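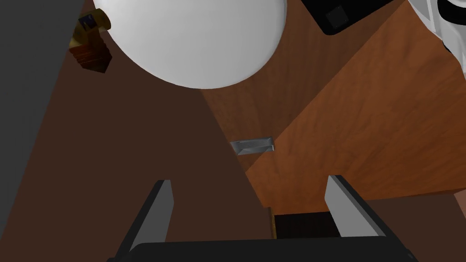 Rendered view with wooden cabinet, metal handle.

Ticket: Subtitles late in second half of Cadine
Venue: Urkasden Cinema, main screen
Opened: 2022-10-08
Opened by: Struan Mackay, projection
Player: Dodberg cinema server
Priority: High (lowered to Normal by support, raised again by venue)
Status: Resolved, with one item left open

Original report

English subtitles on the feature Cadine run late in the second half. First half is fine. Somewhere after the train station they start coming up well behind the dialogue, and they stay behind until the credits. Picture and sound are in sync with each other. I checked that first, on two different scenes with clear lip movement, because I knew I'd be asked.

The short that plays before it, Chaiyaporn, has subtitles too and they are fine all the way through. Same server, same projector, same playlist.

We have a public show of this programme coming up with the director attending for questions after. I would like this fixed before then and I would like to know what caused it. A restart is not a cause.

Struan Mackay

Reply from Akua Ayaaba, Dodberg support

Hi Struan, thanks for the detail. Could you please restart the server, re-ingest the feature and try again? Subtitle delay is often cleared by this. Please also confirm your software is current. I've set this to Normal while we wait on the results.

Akua

Reply from Struan Mackay

Software is current. Your own update page says so, for what that's worth.

I restarted and re-ingested, which took most of my afternoon. No change. Same late titles from the same place. I doubt a delay that begins on the same line of dialogue every time was ever going to be cleared by turning something off and on.

Please put the priority back up.

Reply from Akua Ayaaba

Priority is back to High. Can you tell me whether the delay grows as the film goes on, or stays the same? If it grows we would look at frame rate. There's a known case where a title file timed for one rate is packaged with a picture at another, and the gap widens through the film.

Reply from Struan Mackay

Our programmer, Imogen, is sure it grows. I'm less sure. I think a person sitting there annoyed by late subtitles will tell you they're getting later. I'll measure it.

Also, a frame rate mismatch would start from the first line, wouldn't it? The first half is clean. I watched the opening again with a stopwatch, and every line lands where you'd expect.

Note from Imogen Staniforth, programming

Jumping in since I'm mentioned. I have now seen the second half of this film more times than anyone should in a week, and it FELT worse by the last scene. There's a long argument in the kitchen where the titles arrive after the other person has already begun answering, so you read each line in the wrong mouth. It changes the whole scene. If we can't fix it I'd sooner swap the feature than show it like that, but I'd have to tell ticket holders soon.

Happy to be wrong about the growing part.

Imogen

Update from Struan Mackay, measurements

Filmed the screen on a tripod and stepped through the recording on the office computer, comparing the start of speech with the start of the title.

Before the train station: titles on time.
First line after it: nearly 3000 milliseconds late.
Kitchen argument: same.
Last line before the credits: same.

So it doesn't grow. It is a step, and it happens once. Frame rate is out as far as I'm concerned.

Reply from Akua Ayaaba

That's very helpful, thank you. A fixed step could come from a reel change. Our server has a subtitle offset setting in the playback menu. As a workaround you could put in a negative offset for the feature. Would that be acceptable for your show?

Reply from Struan Mackay

No. The offset applies to the whole feature, so it would fix the second half by breaking the first. Unless you're suggesting I sit in the booth and change it by hand at the train station with the director in the audience.

I did look at whether it could be set per reel. The manual says it can. The menu doesn't have it. I'd be glad to be shown where it is, but I've been through every page of that menu and I think the manual describes something that was planned and never put in.

Which reel does the step fall in? The playlist gives me reel three, but not at its start. If it was a fault at the reel change I'd expect it at the change.

Reply from Akua Ayaaba

You're right about the menu, I've checked with the team. Per-reel offset was removed in an earlier release and the manual wasn't updated. I've raised that as a separate documentation fault.

Could you export the subtitle file for reel three and attach it here? Instructions are in the export section of the manual (that section is correct, I've just tried it myself).

Update from Struan Mackay

Attached. The export section was indeed correct.

I read through the file in a text editor. The times look ordinary up to entry 1590. Between that entry and the one before it there's a gap, and from there on every time is later than it should be by the amount I measured. It's in the file. The server is showing the titles exactly when the file tells it to.

So I owe Dodberg half an apology. The other half I'm keeping for the afternoon spent re-ingesting.

Message forwarded by Glenys Bainbridge, front office

Passing this on from the distributor's side. I rang them after Struan left a note on my desk with the word WHICH CUT underlined. They put me through to Zuleica Guerra, who looks after their deliveries, and she has written the following.

"We did send a replacement of Cadine after the festival run. The director took a shot out of the station sequence. Picture and sound were redone. The subtitles should have been redone at the same time. I was told they had been. The package you want is marked version 2."

Glenys

Reply from Struan Mackay

That would explain it. Take a few seconds of picture out, leave the titles alone, and everything after the cut comes up late by the length of the missing shot.

What bothers me is that the package we have IS marked version 2. It's on the drive label and it's in the title on the server. So either they have two things with the same name or the version 2 they think they've got is the same one I've got. I'd like somebody there to play the second half with the subtitles on before they post us another drive.

Imogen also asked how the distributor's online screener can be right when the cinema copy is wrong. She watched the screener when she booked it and noticed nothing. My guess is that the screener is still the old cut with the shot left in, so the old titles fit it. A guess. I haven't compared them.

Note from Imogen Staniforth

Compared them. The screener has a shot of an empty platform, just before she picks up the bag, and our copy goes straight to the bag. So the screener is the old cut. Struan may have this one.

(I liked the platform, for the record.)

Message from Zuleica Guerra, added to ticket by Glenys Bainbridge

"I have watched it myself this time. You are correct, the subtitles on the version 2 package were never retimed. The checking sheet says they were and I am asking about that here. A corrected subtitle package will come as a download. It is small and uses the picture you already have, so you will not need a new drive. Apologies to your projectionist."

Update from Struan Mackay

Download received and ingested. It appears as a separate title on the server and needs the original feature to stay in place, so please nobody delete the original to save room.

I didn't take the email's word for it. Played the lot, start to finish, recorded the screen again and stepped through the same lines as before.

Before the train station: on time.
First line after it: on time.
Kitchen argument: on time.
Last line before the credits: on time.

I also checked the lines on either side of the cut, as that's where a hurried fix would show. One title clears a little early just before the bag. It can be read. I'm leaving it.

Playlist rebuilt with Chaiyaporn first, then the corrected feature. Ran the change from one to the other and the titles came up on the first line of the feature as they should.

Reply from Akua Ayaaba

Glad to hear it. Are you happy for me to close the ticket?

Reply from Struan Mackay

Not completely. When the corrected package went in, the server showed both copies under the same short name in the playlist screen. You have to open the details of each to tell which is which. Anyone building the November repeat while I'm away has an even chance of picking the bad one, and the server will let them without a word. I've put a note in the booth, but I don't trust notes in booths.

Can the playlist screen show the full title?

Reply from Akua Ayaaba

There's no setting for that at present. I've sent it to the product team as a request. I can't promise a release for it.

Reply from Struan Mackay

I'd assumed not. Close the subtitle fault and leave the naming one open, please, with my name on it. I'll ask again in November.

Closing note

Fault: subtitles on Cadine late from entry 1590 onward.
Cause: subtitle file timed to an earlier cut of the film, supplied in error by distributor.
Fix: corrected subtitle package ingested and played in full at venue.
Server fault: none found.
Documentation fault (per-reel offset): raised separately.
Open: playlist screen shows matching short names for original and corrected titles.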